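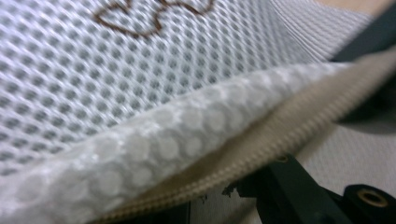

보낸 사람: Nga Lục
받는 사람: Drurska 발매정보 메일링 리스트
제목: Re: Hikbridge 로우 재발매 수량과 사이즈 표기

Hường Văn 님이 쓰신 글:
> Hikbridge 로우 재발매분이 2,405족이라는 글을 봤습니다.
> 1차 때 수량과 같은 기준인지요? 매장 배정분 포함인지도
> 궁금합니다. 그리고 상자 라벨의 mm 표기가 1차와 다르다는
> 말이 있는데 확인된 내용이 있습니까?

수량부터 답합니다. 2,405족은 전체 생산분이고 온라인과 매장 배정분을 합친 값입니다. 이 가운데 온라인 추첨 물량은 1,065족입니다. 1차 발매 때 공지된 숫자는 온라인분만 집계한 것이어서 두 숫자를 그대로 비교하면 안 됩니다. 지난번 제 메일에서 이 구분을 빠뜨렸으니 정정합니다.

매장 배정은 Đinh 직영점 세 곳으로 한정됩니다. 매장별 수량은 공개되지 않았습니다. 위탁 판매점 배정은 없습니다.

사이즈 표기 건. 1차분 라벨은 발 길이 기준, 재발매분은 라스트 길이 기준입니다. 같은 US 9 제품인데 라벨의 mm 값이 5 차이 납니다. 라스트 자체는 동일하므로 1차분을 신던 분은 US 표기만 보고 같은 치수로 신청하면 됩니다. 교환 신청 시에도 US 표기를 적어야 합니다. mm로 적은 신청서는 접수 단계에서 반려됩니다.
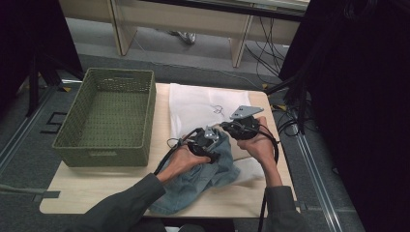

Drorby, 2023년 1월

추첨 절차 변경 사항을 옮깁니다.

- 계정당 응모 1회. 사이즈 변경은 마감 전까지 가능하나 변경 시점이 응모 시점으로 다시 기록됨.
- 결제 수단 사전 등록 필수. 당첨 후 등록은 불가.
- 미결제분은 재추첨하지 않고 매장 재고로 이관.
- 배송지 변경은 당첨 통보 이후 접수하지 않음.

중창 경도와 갑피 패턴은 1차분과 같습니다. 바뀐 부분은 깔창 접착 방식과 끈 길이입니다. 깔창은 전면 접착에서 뒤축 부분 접착으로 바뀌어 분리가 쉬워졌고, 끈은 3cm 길어졌습니다. 구멍 수는 그대로여서 기존 끈과 호환됩니다.

미드 버전은 6월 이후라는 말만 있고 품번이 아직 등록되지 않았습니다. 품번이 올라오면 별도 제목으로 보내겠습니다. 이 스레드에는 로우 관련 질문만 달아 주십시오.

Nga Lục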